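Channel-tufted headboard

A channel-tufted headboard is an upholstered panel fixed at the head of a bed, in which the padding is divided into parallel strips, called channels. The channels usually run vertically, though horizontal versions exist. The type differs from button tufting, where the cover is pulled down at separate points to form diamonds or squares. It is also sold as a channeled, fluted or panel-back headboard, and the terms are used loosely in furniture catalogs.

Construction

The simplest form starts with a flat backing board. Strips of foam are glued to the board side by side, and a single piece of fabric is laid over them and stitched or stapled down in the grooves. In a second method each strip is a separate padded panel with its own cover, and the panels are screwed to the board from behind. Separate panels take longer to make but can be replaced one at a time.

Foam for the channels is commonly cut 3 inches thick. Wider channels give a flatter look and need fewer seams. Narrow channels hold their shape longer under the weight of a person sitting up in bed, but collect more dust in the grooves.

Many headboards of this kind are set inside a wooden surround, with a rail along the top and a post at each end. The wood keeps the fabric edge from rubbing against the wall and gives the bed rails something solid to attach to. Gray upholstery in a light wood surround is a frequent pairing in bedrooms with white walls. 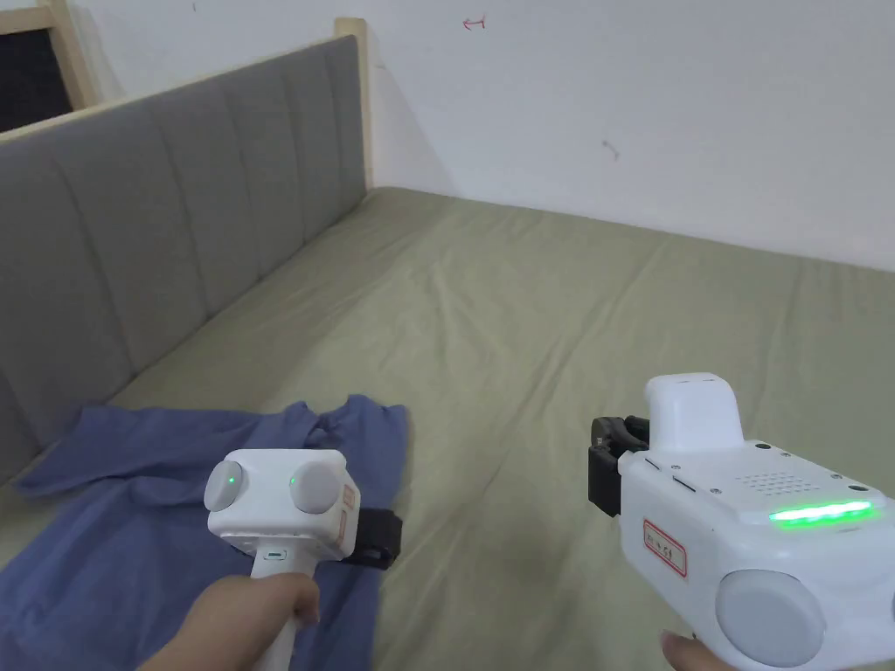 History

Padded channels were in use on carriage seats and railroad benches before they became common on beds. A trade list issued in 1892 by the Biltcombe furniture works shows a bedstead with a "piped and padded head" in wool cloth, offered in two widths. The same firm had earlier sold the padding as a loose cushion, tied to the bedposts with tape.

The style came back into general use with platform beds, which have low side rails and no footboard. The Kaplan pattern, named after the workshop that first cut it, had 11 vertical channels of equal width and a plain top rail. Furniture historian Nesrin Uysal has described it as the point at which the channeled headboard stopped being a luxury item, as it could be packed flat and put together by the buyer. Her survey of the Skalimham workshops lists 165 variations made there, most of them differing only in fabric and in the shape of the posts.

Use with the bed frame

The headboard is normally bolted to the frame through slots in the posts, which allow the height to be adjusted. The lowest part of the padding should sit a little below the top of the mattress, so that no gap opens behind the pillows. On frames without posts, such as the Pedico platform, the panel is hung on the wall with a pair of interlocking cleats.

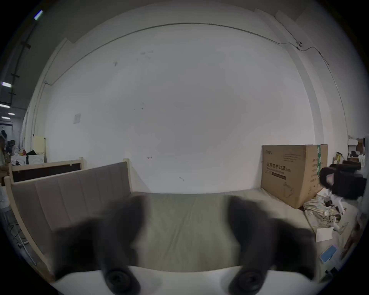
A mattress that is too short for its frame will slide away from the headboard over time. A folded blanket or a foam wedge at the foot end is the usual remedy. Felt pads behind the posts reduce knocking against the wall.

Care

Grooves are cleaned with the narrow nozzle of a vacuum cleaner, working from top to bottom. Spots are blotted with a damp white cloth. Wooden parts are wiped separately with a dry cloth, and furniture polish is kept off the fabric. Headboards with removable panel covers may be machine washed if the label allows it.

See also: Bed frame; Platform bed; Tufting; Upholstery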